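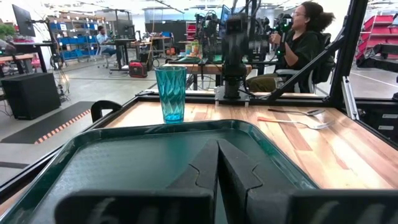

Valeriano Toledo thought we should have compared the controllers before the grippers, and the order of this report follows his remark.

Projects > Grippers > Student Reports

Print this page | E-mail this page

3. Handheld controller against scripted motion

Both modes ran the Haslinger fingers on a table-setting task — tray, tumbler, flatware. The log holds 405 grasp attempts. Flatware gave the most misses in either mode, mainly from fingertips closing above the handle. The Grunell fingers are thinner and were tested on flatware only. 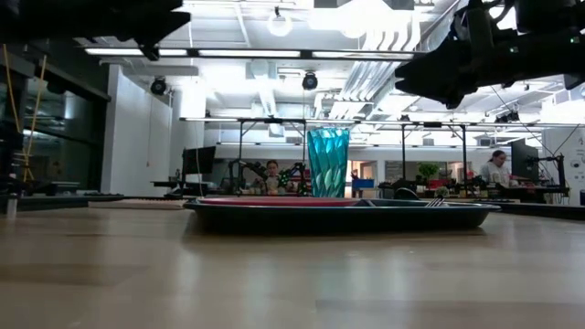

Does the wrist camera alone give enough view for flatware?

Only at short range. For the approach we kept the fixed camera on and switched over for the last part of the descent.

Grip force was not logged in scripted mode.

M. Pichler, 11/17/23

Contact | © Gatbridge Student Projects | Back to top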